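Search this site Go

Gedden Front Loader, White

I've had the Gedden in our back hall since May, and I'm still a little smitten with it! It's the plain white front loader we sell most of (71 so far), and I wanted one at home before I went on recommending it. My two boys play basketball, so it gets jerseys, more jerseys, and now and then a towel. The door swings well out to the left, so I can park the basket right underneath and just feed things in.

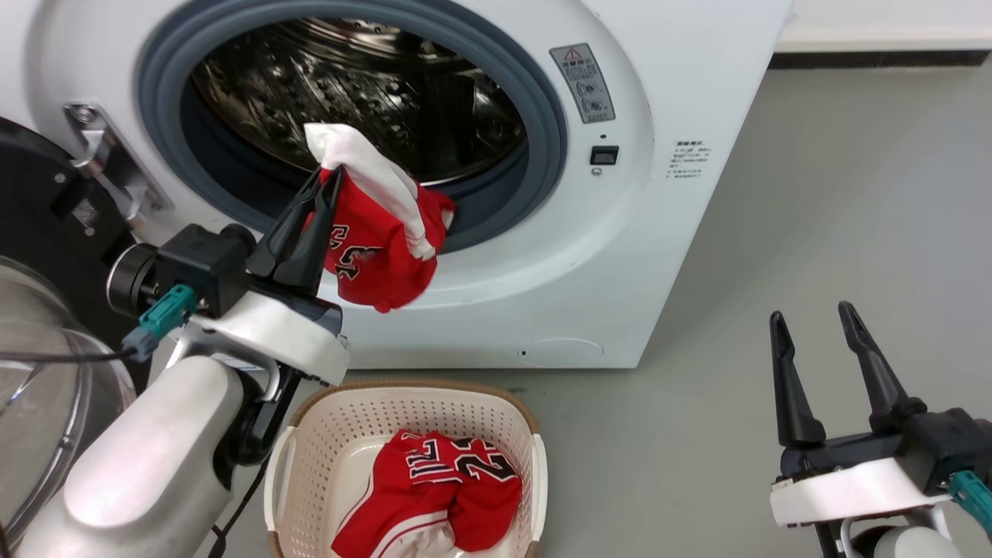 I run team stuff inside out on the cool cycle, reds kept together, and the numbers still look good after a whole season (knock on wood). The drum is stainless steel, and you'll want to wipe the rubber seal every week or so. Takes me a minute.

Delivery is usually around 16 days. Selina Bachmann books the installs, and she'll ask how wide your doorway is, so measure first! Old machine hauled away for free.

Last updated 8/31/24

Contact Kendlow Home | © Kendlow | Back to top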